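Shop notebook, training bay, Wednesday

Started 7:40. Coffee machine down again.

Main job today was going over the first-year bench boards before the September intake. Jolene Whitcombe wants us to sign off on the new practice kits from Manalo and I am not ready to. The brochure says each kit takes a first-year from bare box to working three-way circuit in one sitting. I have watched first-years. I would like to meet the one they tested this on.

Kit A, three-way switching. Boxes are fine. Clamps are the cheap kind and two of them stripped when I torqued the screws by hand, with an ordinary driver. The switches have push-in terminals on the back as well as side screws. I know what will happen. Everybody will use the push-ins and we will spend October teaching them to stop. I have asked if Manalo will ship with the push-in holes blocked. No answer yet.

Kit B, conduit bending. Came with a printed bend chart. I bent an offset off their chart and then one off the chart we have had taped to the tool crib since before I got here. Ours came out right. Theirs was short by more than I would let a second-year get away with. Loïc thinks I read their chart wrong. He may try it himself and write down what he gets. Until then I am treating the chart as scrap.

Kit C, motor control. Did not open. Box says 1 of 2 and there is no 2.

Insulation tester. We have the old Ultex and a loaner from Posard. Same 1000 V setting, same length of cable off the same reel, same leads, back to back:

Ultex: 344 megohms
Posard: 273 megohms

Posard's rep told Jolene the difference is "age drift in the older unit." Could be. It could also be the loaner. One reading each proves nothing and I don't see why the newer one gets to be right by default. Both numbers are a pass for that cable, so the apprentices would never notice, and that bothers me more than the gap does. Need a known resistor to check both against. Loïc says there is a reference box in the cage. I looked for it for a while and found a bag of lamp holders.

Things to do before anybody quotes these numbers to anybody:
Same lead position each time, taped down
Three readings per meter, full minute each
Swap the order
Write down the temperature in the bay (I didn't)

10:15. Long talk with Jolene about Bevow. It is the attendance and hours software the office wants to move us to. Apprentices clock in on a phone, the journeyman approves the hours on a phone, and the hours land in the record without paper. I asked what happens when the journeyman has no signal in a basement mechanical room, where he is most of the day. She said it syncs later. I asked what it shows in the meantime. She is going to find out. I am keeping the paper sheets through the winter whatever they decide. Paper sheets have been wrong plenty of times, but I can see the eraser marks.

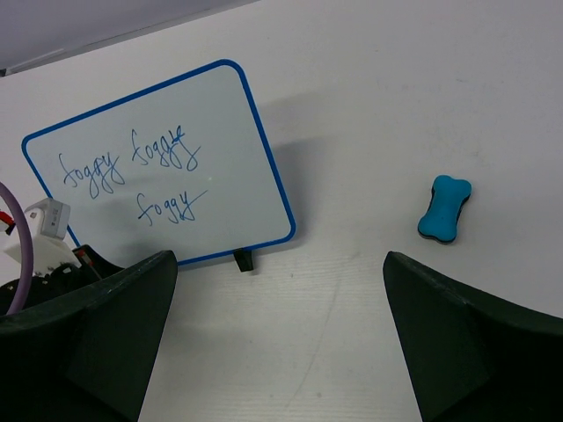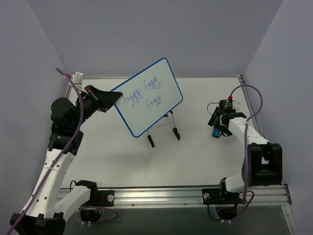 Lunch, then the aptitude practice set. The idea is that applicants who have been out of school a while get a take-home packet of algebra and reading before they sit the real thing. I am for it. I am less sure about the packet. Eighteen pages, and the first four are about believing in yourself. The fractions don't start until page 9. Problem 6 on the ratio sheet has no right answer as printed. I worked it twice and so did Loïc Carré, who is better at it than me. Marked it up in red and put it in Jolene's tray.

The claim in the cover letter is that people who used the packet elsewhere scored higher. Higher than who? If the ones who finish the packet are the ones who were going to study anyway, then of course they did. I would want to see scores from people who were handed it and never opened it. Nobody keeps those. Still handing it out once the errors are fixed — it can't hurt, and some people just need to see a fraction again before they sit down in that room.

2:30. Loïc ran his own offset from the Kit B chart. Also short, by less than mine. So either I did read it a little wrong or his bender shoe is not the same as mine. Checked. Different shoe. We will both do it again on one bender before I write to Manalo, because if I send a complaint with two benders in it they will answer the part about the benders.

Bench 4 vise still slips. Tagged it out.

Replaced the whip on the demo panel, old one had a nick in the jacket near the connector. Checked the panel dead before and after, proved the tester on a live source both times. Writing that down here as I have caught two people this month skipping the second check.

Left for tomorrow:
Find reference box, or buy a resistor and quit looking
Call Manalo about box 2 of 2
Ask Jolene for the Bevow answer in writing
Redo meters as listed
Clamps: get 18 of the good ones from stock and see if they fit the Kit A boxes

Locked the cage 4:50. Key is on the hook, left side.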